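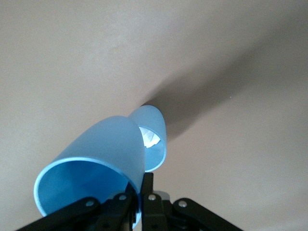

My sister-in-law gave me a water bottle in September that tells you when to drink. It lights up at the base. If you ignore it long enough it starts to buzz against the counter, and then your phone gets a message with a droplet on it. The thing is called a Flarix and I have now lived with it for 25 days, so I feel entitled to an opinion.

I should say up front that I have never believed in the eight glasses. I grew up in a house where you drank when you were thirsty and had tea when someone came over. My grandmother, Fung-ping Tseng, drank maybe three small cups of hot water a day and gardened until she was very old. One grandmother proves nothing, I know. But I have asked a fair number of people where the eight glasses comes from and I get a shrug, or "it's what doctors say," or a link to a company that sells bottles.

The app that goes with mine wanted my weight, my height, my age and whether I was "active," with no middle setting between active and sedentary. I said active. It gave me a goal that would have had me getting up twice a night. I went back and said sedentary and the goal dropped by 800 milliliters, just like that. So one tap on one button moved my supposed biological need by more than a third of what I normally drink. It didn't ask what I eat. I eat soup most days! I eat a lot of fruit. Coffee counted for nothing, according to Flarix, and when I looked for the reason the help page sent me to an article about how coffee is a diuretic, which had no sources at the bottom.

Svenja Kofler, who I used to share an office with and who loves this stuff, told me I was being difficult. She has been on a rival plan from an outfit called Durnis, where you get points. She says her skin is better and she doesn't get the afternoon headache anymore. I believe her about the headache. She also quit having lunch at her desk at the same time, and started going to bed before midnight, and I don't see how you'd pick the water out of that. She says it doesn't matter which one did it. I think it matters if one of them costs money every month.

Anyway, I did try. I wrote down how I felt at four in the afternoon each day, before looking at the app, on a scale from one to five. I am not a scientist and I'm sure there are ten things wrong with doing it that way. On the days I hit the goal I averaged a little over three. On the days I missed it I averaged a little over three. I went to the bathroom a lot more on the first kind.

What bothers me more is the sensor. One evening I filled the bottle and poured it on the ficus to see what would happen. Congratulations, said the phone. It also once logged 788 milliliters while I was in the shower, and I have no theory about that. Chun-hung Tsao at work had the same trouble and wrote to support, and was told to recalibrate on a level surface, which he did, and then it said he'd had nothing all day.

I can think of people who should be watching this closely. My father had kidney stones and his doctor gave him an actual number and a reason for it, and he kept to it. People who work outside in August, people who are sick, older people who stop noticing thirst. If someone who has looked at your chart tells you to drink more, drink more. A light on a bottle hasn't looked at anything.

The premium tier wants me to renew before the trial is up. It unlocks "insights." Szu-yu Chang has the insights and showed me hers, and the top one said she tends to drink less while asleep.

I turned off the notifications last night. The light still comes on and I haven't found the setting for that yet.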